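# Why do fingers have nail varnish? (and what is it??)

Quick one today. Nails!

You might have seen a grown-up with red nails, or blue, or sparkly green. The colour is called nail varnish. Some people say nail polish. Same stuff.

**What is a nail made of?**

Keratin. Say it: KERR-a-tin. Your hair is made of it too. So are horses' hooves and a parrot's beak. The bit you can see has no feeling in it, so cutting it doesn't hurt. The skin underneath does feel things, so careful with the scissors.

**So what's in the bottle?**

Three main jobs going on in there:

- something that makes a thin, hard skin (a film)
- colour, ground up into very tiny bits
- a runny liquid called a solvent

The solvent is the smelly part. When you paint it on, the solvent floats off into the air. That's called evaporating. The film and the colour stay behind. Dry nails! Takes a few minutes, and a thick coat takes ages, so thin coats are best.

**Why is it shiny?**

Smooth things bounce light back neatly. Bumpy things scatter it all over the place. Varnish dries flat and smooth, so you get little bright patches when you move your hand. A glaze on a plate works the same way.

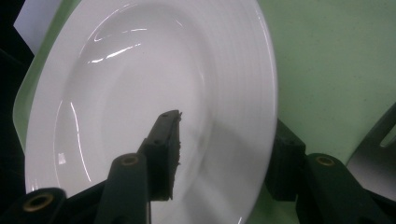

*Shiny glaze on a white plate. Look for the bright streaks.*

Matt varnish is different. It dries a tiny bit rough, too small to feel propperly, so no shine.

**Is it new?**

Nope. People coloured their nails thousands of years ago. In ancient Egypt they used henna, a plant dye that goes orangey-brown. The painty kind in little bottles is only from the last hundred years or so.

**Do's and dont's**

Ask a grown-up first. Open a window. Don't chew it. Keep it away from candles and cookers, it can catch fire. Remover is the same, lid back on straight away.

**Try this**

Paint one stripe on a bit of scrap card, thin. Then one thick. Time them both. Which one dries first? Write it down.

Next time: why does hair go curly.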